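Search this site
Enter keywords

Filed under: Heritage and Buildings > Interviews

The roof of the old grain hall at Brotside is being repaired in 2 stages. The conservator in charge of the work, employed by the Anero building office, met us on site and began with the timber.

"The trusses are oak and the purlins are pine," she said. "The pine is a later replacement. It moves differently in summer, and the tiles above it slip."

The first stage covers the north slope, where 3000 clay tiles will be lifted, sorted and relaid. She expects to reuse 70 percent. The remainder will come from a kiln at Taipe that still fires the same flat pattern. 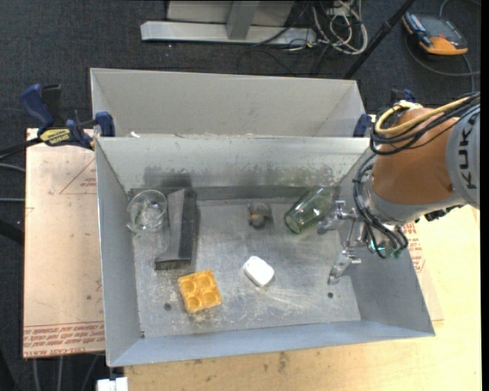

Clear glass vessel and other objects in a gray metal bin.

Asked about the mortar, she said the ridge had been bedded in cement during an earlier repair. "Cement holds water against the timber. We are going back to lime, and lime needs frost-free nights. That puts the ridge in August."

The painted boards inside the east gable will stay in place. Two were tested for cleaning with a dry sponge. "We stopped there," she said. "The binder is weak, and the red lifts first."

The hall will remain open on the ground floor while the scaffold is up. Access is from the yard side.

Recent items
The town gate at Vanitz: dating the arch
Lime plaster in unheated buildings
Taipe kiln: flat tile patterns compared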